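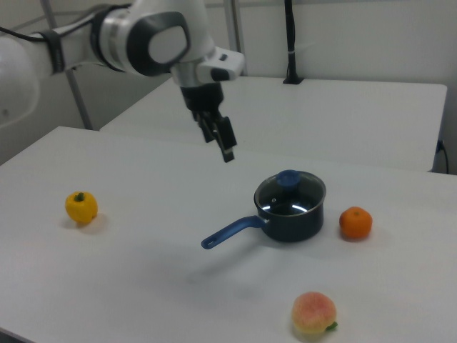 Robot Learning, Unit 4: Gathering Demonstrations
Course notes, Edeltraud Reinholz

In this unit we collect the examples from which the policy will learn. One example, also called an episode, is one complete attempt at a task by a human operator, together with the recorded joint positions and the written instruction.

Before each episode, move the objects to new places. Students often put them back to almost the same spot, and then the model learns the spot. Change also the order of fruit and pan from left to right.

Work in groups of 2. One person operates, the other writes the log. Failed attempts are kept, but they must be marked as failed in the log. Do not correct an episode afterwards.

The set from October has 113 episodes. Zarmeena Bhutto found in it up to four different wordings for the same task, so please use only the wording on the task sheet.

Logs go to Heike Strobel by December 21, 2018.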